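Section 3: Finding a Home for Your Budura and Making the First Batch

By now you have unpacked the Budura 1028, washed the glass jar and its lid, and (we hope) put the spare gasket in a drawer where you will find it again. This section takes you from an empty maker to your first jar of yogurt. Please read it all the way through once before you plug anything in. The steps themselves are easy, but there is a long wait in the middle, and it's nice to know when that wait is going to fall. If you start after supper you can have yogurt with lunch the next day.

If you have made yogurt before, in a cooler or in the oven with the light on, you will recognize most of this. You are welcome to skim the cooking steps, but do stop and read 3.1, since the maker is fussier about its surroundings than an oven is.

3.1 Choosing the spot

The Budura warms the jar very gently from underneath, and it reads the temperature through a small metal button in the middle of the base. A draft or a warm neighbor can fool that button, and then the yogurt comes out thin or a little grainy. Take a slow look at your kitchen before you decide. Many of us put a new appliance down in the first gap we see and it stays there for ten years!

1. Pick a flat, level part of the counter that you won't need for cooking while the batch is going. Once the yogurt starts to set, it doesn't like to be moved, not even a few inches to make room for a cutting board.

2. Keep the maker well away from the stove. Steam from a pasta pot will collect on the lid, and heat from a burner can push the reading up.

3. Look up. The lid lifts straight off, and so does the tall jar, so you want room to raise both without bumping a cabinet or its handles. Try it with the jar empty first.

4. Feel the surface with the flat of your hand. Stone and tile can be quite cool, especially along an outside wall. If yours is chilly, set the maker on the felt mat from the box, with the smooth side down.

5. Run the cord behind the maker to a wall outlet. Don't let it hang over the front of the counter, where a child or a dog could catch it.

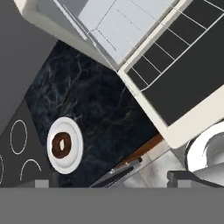
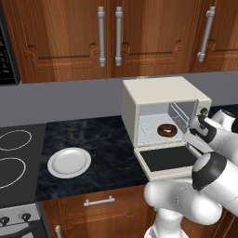
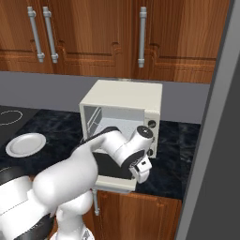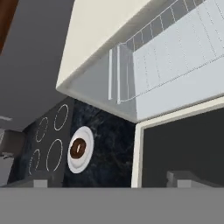 Counter beside the stovetop, first picture; wall cabinets with bar handles, second and third.

CAUTION: Never set the maker on a burner or a cooktop, even one that is switched off and feels cold. Don't use it inside a closed cabinet.

NOTE: The top of the refrigerator is a popular place for rising bread, and people do ask us whether it will work for yogurt too. We would rather you didn't. The compressor makes the whole top tremble when it starts, and a trembling jar sets poorly.

3.2 What you will need

Whole milk, enough to reach the upper line on the jar. Two percent is fine too, though the yogurt will be softer. Plain yogurt with live cultures, or one packet of the Raudsepp starter that came in the box. A saucepan with a heavy bottom. A kitchen thermometer. A whisk, and a clean spoon with a long handle.

Please leave out fruit, honey, vanilla and sugar for now. They are all delicious, and they all belong in the bowl afterward.

3.3 Heating and cooling the milk

1. Pour the milk into the saucepan and warm it over medium heat, stirring now and then, until the thermometer reads 180°F. Don't let it boil. A little foam around the rim is normal.

2. Take the pan off the heat and let the milk cool to 110°F. This takes longer than you would think. If you are in a hurry, stand the pan in a sink with an inch or two of cold water and keep stirring - but watch the thermometer, because the last few degrees go by fast.

3. Lift off any skin with the spoon.

4. Put two tablespoons of plain yogurt (or the whole packet of starter) in a small bowl with a ladleful of the cooled milk, and whisk until you can't see any lumps. Pour this back into the pan and stir slowly.

CAUTION: Don't pour hot milk into the glass jar. Wait for 110°F. The glass is sturdy, but a sudden change of temperature can crack it.

3.4 Starting the maker

1. Fill the jar to the upper line, and wipe away any drips on the outside.

2. Press the gasket into the lid and check with a fingertip that it lies flat all the way around. Close the lid until it is snug. There is no need to tighten it hard.

3. Wipe the metal button in the base with a dry cloth, then lower the jar in.

4. Plug in the maker and press START. The light blinks amber while the base warms up and turns a steady green when it is ready.

5. Press the clock button to choose your time. Eight hours gives a mild yogurt, and twelve gives one with some bite. The longest setting is 19 hours, which makes a very sour yogurt that is wonderful in marinades and probably not what you want on your cereal the first time.

6. Leave it be. We know how tempting it is to lift the lid and peek! Each peek lets warmth out, and the surface may weep a little.

3.5 When the time is up

The maker chimes and switches itself off. Unplug it, lift the jar out with both hands, and put it straight into the refrigerator for at least 3 hours. It will look looser than store-bought yogurt at this point and will firm up as it chills.

A thin layer of yellowish liquid on top is whey, and it is perfectly good. Stir it back in, or pour it off for a thicker yogurt. Before anyone gets to the jar with granola, save two tablespoons in a covered cup for your next batch.

NOTE: If you see pink, orange or fuzzy spots, or if the smell is unpleasant and not simply sour, throw the batch out, wash everything in hot soapy water, and begin again with fresh starter.

3.6 If the first batch is too thin

Check the mat and the spot first, then the age of your starter. Yogurt that has been open for a week or more often has little life left in it. Senthil Fernandes on our test bench also suggests holding the milk at 180°F for ten minutes before you cool it, which gives a noticeably thicker set.

If the amber light is still blinking after an hour, unplug the maker and call the Stalora help line, extension 1459. Have the model number from the underside of the base handy.

Continue to Section 4 for straining, flavoring and cleaning.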